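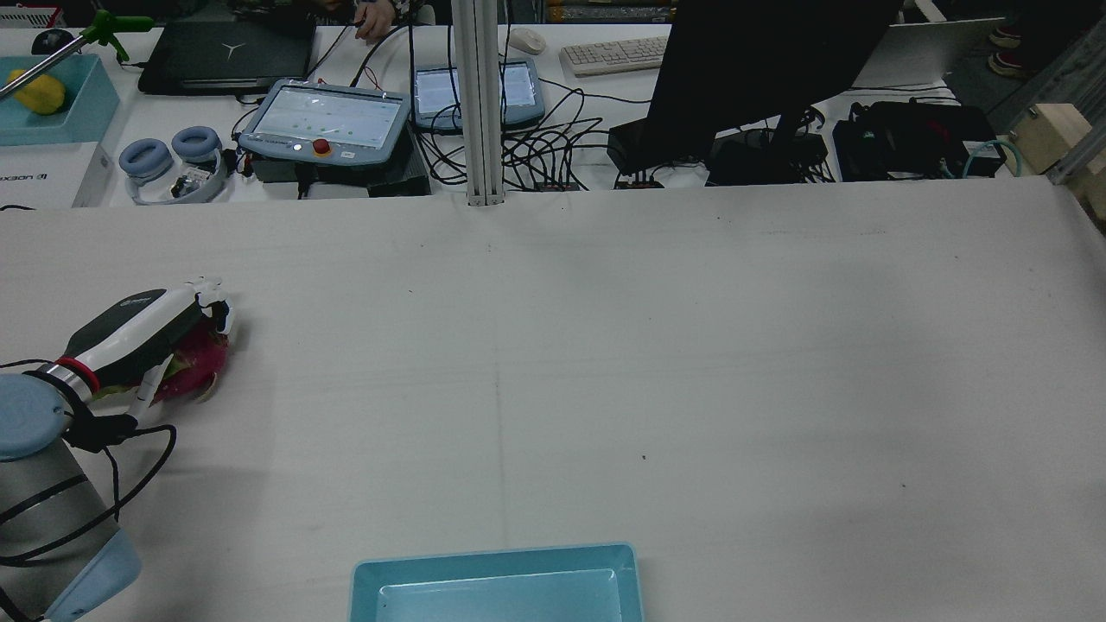

Dragon fruit, white tables and the desk behind

I've had a white table for years now and I still love it, even though it shows up every speck. Crumbs, pen marks, whatever it is that comes off the bottom of a cardboard box – all of it sits there looking at you. And then I go and put a dragon fruit on it, possibly the pinkest thing you can buy in a greengrocer's!

So these are my notes on both, the fruit and the table, plus the desk at the back where everything else ends up. They were scattered over three old posts and people kept writing to ask which one had the bit about the seam, so I've put them together and thrown out the parts I no longer do.

Picking one that's ready

Go by the skin first. You want bright, even pink all over, and the little scales can still have green at the tips, that's fine. If the scales have gone brown and crispy right down to the base it's been sitting in the shop too long. A few small blotches don't bother me but a big soft patch does.

Then give it a gentle press with your palm (fingertips bruise it, and the person behind you in the shop will not thank you). It should give a bit, like an avocado you'd eat tomorrow. Rock hard means leave it out for a couple of days. Mine live in a shallow plastic tray with a raised rim, well away from the window, and they do better there than in the fruit bowl where they get squashed under the oranges. Once they're ripe they go in the fridge, in the drawer, and I try to eat them that week.

Don't pay extra for a huge one. I weighed one last December out of pure nosiness and it came to 566 g, and by the time I'd taken the skin off I had 300 g of fruit for the bowl. The small ones taste just the same and they're easier to hold on to.

Cutting it without redecorating

The white-fleshed kind is harmless. The red-fleshed kind is basically ink, and you can't always tell from the outside which you've got, so treat every one as if it's red until you've opened it.

Put a tray down first and the chopping board inside the tray. I can't say this enough. Juice runs off a board faster than you'd think, and a rim stops it dead. Cut the fruit lengthways, straight through, then run a big spoon round between the skin and the flesh and the whole half pops out. Lay it flat and slice. If you'd rather peel, score the skin with the tip of the knife and pull it back with your thumb, it comes away in one piece when the fruit is ripe and in about a thousand when it isn't.

Skins go straight in the compost caddy. Don't leave them face down on the table "for a minute". I did that with a red one and went to answer the phone to my friend Rehema Kariuki, who can talk, and came back to a lovely pink oval.

Getting the pink off a white top

Blot first, kitchen roll, no rubbing. Then a cloth with warm water and a drop of washing-up liquid, working from the outside of the mark towards the middle. That gets most of it if you're quick.

For what's left I use a paste of bicarbonate of soda and water, spread on thin and left for 6 minutes. Wipe off with a damp cloth, then a dry one. Try it somewhere out of sight before you do the middle of your table, as some finishes go dull and you can't undull them. I don't use the white magic sponges on a tabletop any more. They do lift the stain but they take a little of the surface with it, and after a few goes you've got a shiny patch you can only see from the sofa.

Scuffs are another thing altogether. A long grey line from something being dragged across will often come off with an ordinary pencil rubber, the white sort. Rub along the line and brush away the bits. If it's a real scratch, leave it be. I tried a repair pen once and it was the wrong white.
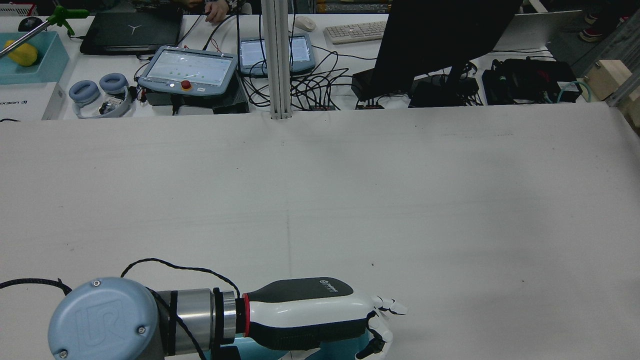

The seam is where the muck collects, if your table has one. Mine does, and for months I wiped straight over the top and wondered why the line was getting darker. Use an old toothbrush, barely damp, and go along it in short strokes with a dry cloth following behind in your other hand. Don't pour or spray anything directly on the join. Water gets down there and swells whatever's underneath, and then you've got a ridge for ever. Once a fortnight is plenty.

Little dark specks that won't wipe away are sometimes stuck on, so try a fingernail or the edge of an old plastic card before you reach for anything stronger. I keep a library card in the drawer for this, it expired ages ago.

The desk behind

Every clear table has a cluttered one somewhere nearby, I'm convinced of it. Laptop, headphones, mouse, boxes, a tray with one piece of yellow fruit in it. I used to fight this and now I just have a few rules.

Headphones go down with the cushions facing up. They pick up less grit off the desk, and the cushions wipe clean with a barely damp cloth (no alcohol wipes, they crack the covering).

The laptop gets closed whenever there's fruit being cut in the room.

Cables are my weak spot. I bought a bag of 200 reusable ties thinking it would last me the rest of my life and I've given half of them away already, people see them and want some. Coil the cable loosely, in big loops, and put the tie near the plug end. Tight little bundles kink. If a cable has to cross the table, try to let it lie flat and keep it on one side, so you've got a proper run for the cloth.

Small boxes get stood with the printed side facing out so you can read what's in them without picking up every one. I know that sounds obvious. It took me far too long.

And one tray on the back desk stays for food only. No screws, no batteries, no odd bits of anything. Tihomir Gashi wrote in to say he uses a different colour tray for food and for everything else and I've pinched that, it works a treat. Mine want washing every few days, hot soapy water, and stand them on their edge to dry or you get a ring of water under the rim that goes all over your nice white table when you put them back.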